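How to prepare a demonstration table for an open day
by Dewanti Raju, Brundstead workshop

Updated 26/07/2023

We open our robotics room to visitors two times a year, and every time I am asked by other groups how we arrange the demonstrations. I write the steps down here so that you can use them for your own room.

Step 1. Choose one household task for each table. At our last open day in November we planned too many tasks, and the visitors in the second group had to wait. Now we keep two tables for showing and one table at the back for the equipment.

Step 2. Write a small card for every object you will use. On the card put the name of the object, the table, and the person who brings it back after the task. Our cards are kept in a box called Vusby, after the room where we first worked.

Step 3. Put on the headsets and check the cables before the doors open. The operator should turn the head left and right and bend down once. If a cable pulls, fix it again at the shoulder.
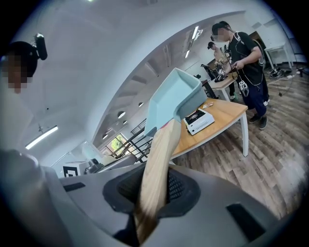
Step 4. Rehearse with the real objects. Do the complete task slowly one time, then at the normal speed. Begin with an object which has a long handle, for it is more difficult to hold steady than a cup or a box. We like the dustpan with the wooden handle, and visitors easily see its light blue scoop when it is lifted. Keep the portable gas stove on its own table with free space in front, and do not light it during the visit. For the cooking task we only move things on and off the burner.

Step 5. Decide where the visitors stand. In the Dastness building we put a line of tape on the floor, two steps from the nearest table. Small children may come to the line with an adult. Please keep the way to the stairs free.

Step 6. Prepare a short talk. Mine takes five minutes. I explain what the operator is doing, then I let people ask. The most frequent question is how many times a task must be repeated. For our Ismail project we recorded 2,345 repetitions, and the first 1,000 were the slowest to collect.

Step 7. After the last group, switch off the equipment, charge the headsets and return every object according to its card. Write the problems in the notebook on the same evening. If you have a question about the cards, send it to me and I will send you our blank one.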